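Wurden two-peg mug tree, white: a long review of a short pole

My last mug stand held six mugs and fell over whenever it held five. It came from my cousin Satish Pandey, who moved away in June and left it on my porch with no note. I gave it a month, lost a handle off a good mug, and went shopping.

The Wurden cost me 17 dollars with shipping. The listing calls it a "compact drinkware display solution," so I was ready to dislike it. It arrived in a box big enough for boots, with one sheet of instructions in very small type. You screw the pole into the base. That took me 12 minutes, 11 of them spent reading the sheet.

I work from home and drink a lot of tea, so it went on the desk instead of the kitchen counter, where the toaster and the Mavodance blender already have an arrangement.

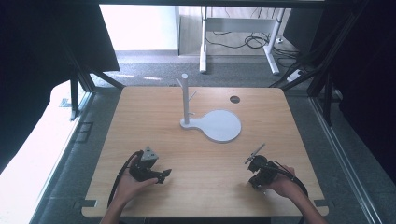 Capacity is the first thing people ask about, and the answer is two. Two mugs, or one mug and a bare peg to hang your hopes on. The pegs are short and tilt upward, one to the left near the top and the other to the right a little lower down, so the mugs don't knock into each other when you reach for one with your eyes half shut. My everyday mugs go on fine. The big soup mug Tamer Zoubi gave me for my birthday has a handle as thick as a bagel and will not go on at all, no matter how I turn it.

The base is the odd part. I was expecting a plain round foot with the pole in the middle. What you get is a flat plate shaped like a keyhole, with the pole at the small end and a bigger disc off to one side. I thought I had put it together wrong and went back to the sheet, which had no opinion. I have since decided the disc is a coaster. It holds a cup nicely, and if Wurden meant it for something else they can write to me.

Stability: good, with a catch. Load both pegs and it stays put. Hang one heavy mug on the left peg, away from the disc, and it leans a little when bumped – I haven't had it go over, but I have had it think about it.

The white finish wipes clean with a damp cloth. Tea drips show up right away, so you will be wiping.

Would I buy it again? At 17 dollars, yes. At the 39 they want for the version with four pegs, I'd buy a hook and a cheaper blender. Four stars, and the missing one can go hang with the soup mug.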